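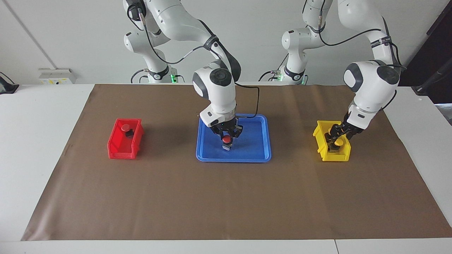 Blue tray, brown paper, one red cap.

ok quick one before I have to run. The sorting of the small bits is still going and I've decided the whole thing comes down to trays. I used to tip everything out straight on the table. Terrible. Stuff rolls, stuff ends up under the radiator, I lost 2 good screws in November and I'm still annoyed.

So, a tray. Shallow, with a rim, rounded corners so you can get a fingertip under things. Blue is good becuase nearly nothing I own is blue and a red cap jumps right out at you. Black bits too. Brown paper under it, taped at the corners at home, swapped when it gets grubby.

Jérémie Gilbert says I should just buy the little drawers from Verico and be done. Maybe. 294 drawers or whatever they come in, and then you have to label them, and I know myself. The labels from last time are still in the bag.

Current rule is one kind of thing in the tray at a time. Empty it out, wipe, next kind. Slow but I've stopped mixing up the caps with the knobs, wich was a real problem with the Elton box.

Still to do: the three jars Jacqueline Caron gave me, the tin with the lid that sticks, washers (ugh). Will try to get to the jars tonight if dinner's quick. Ok going, bus.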